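Vrabec Paper Sizes and Folds: data card

A table of sheet formats, fold patterns and finished dimensions for office and craft paper.

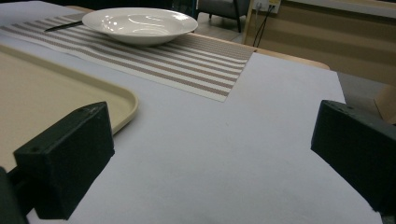
Version 3 replaces the two earlier spreadsheets kept by Hamero. Column names changed in this version. Scripts written for version 2 will fail on the fold_code field, which used to be called fold.

Contents

sheets.csv has 1672 rows, one per sheet format as sold. folds.csv has 3092 rows, one per combination of sheet and fold pattern. The key in both files is sheet_id. A sheet with no entry in folds.csv has not been measured after folding. It may still fold without trouble.

Fields in sheets.csv

sheet_id: text, unique
width_mm, height_mm: decimal, short side first
weight_gsm: integer, as printed on the wrapper
grain: long, short or unknown
finish: uncoated, matte, gloss
source: Olico, Fina or other

Fields in folds.csv

sheet_id: text
fold_code: one of 47 codes, listed in codes.txt
out_w_mm, out_h_mm: decimal, after folding
thickness_mm: decimal, blank if not taken

Measurement

Flat dimensions were taken with a steel rule on a level surface. Folded dimensions were taken after pressing under a flat weight. Room humidity was held at 49 percent for the Fina rows. Humidity was not logged for Olico. Do not compare thickness values across the two sources.

Known problems

Grain is unknown for most colored stock. Weights come from packaging and were not checked on a scale. Codes G4 and G5 were swapped in the July export; anyone holding that copy should download again. Square sheets have width_mm equal to height_mm, and grain means nothing useful for them.

Loading

Files are UTF-8, comma separated, with a period as the decimal mark. Empty cells mean not measured. Zero is never used as a placeholder.

Maintainers

Lenka Kollár (sheets, codes)
Jozefína Ševčík (folds, exports)

Corrections should give the sheet_id, the field and the measured value. Requests for new fold codes need a sketch with mountain and valley creases marked.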